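Conflict and Supply, Week 9
Notes by Teodoro Bermúdez, 19 Apr 2021

Last week we left the Campos garrison with plenty of ammunition and no bread. Armies rarely plan for this, although they are full of people who eat.

The Dodano road is the whole story. It runs 90 miles from the port to the front and crosses one decent bridge. Whoever holds the bridge decides who gets supper.
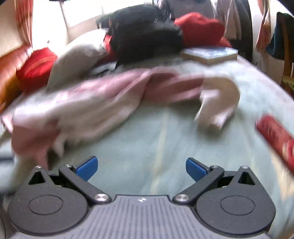
Why didn't the rebels simply blow up the bridge?
They expected to need it themselves by September. Rebels who plan to govern get oddly protective of public works.

Look at the numbers in your reader. The garrison had 900 men and 23 working trucks, and four of those belonged to the general's furniture. Diesel came up from Plukitero when the drivers had been paid – so, now and then. 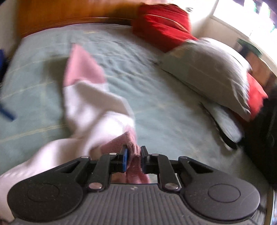

The second problem was the ceasefire line. It was drawn on a map older than the road, and both sides claimed to be honoring it while shelling each other across it. The Flolik talks spent two days on the map and an hour on the shelling. We will read the minutes, all 419 pages, or at least you will.

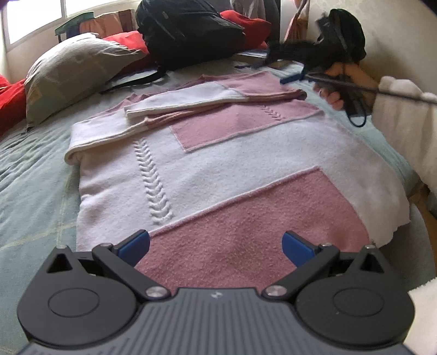
Fig. 3. Fleece-like blanket, pink and white, folded.

For Thursday: one page on who gained from the delay at Flolik. "Everyone" is not an answer, and I have already had it twice.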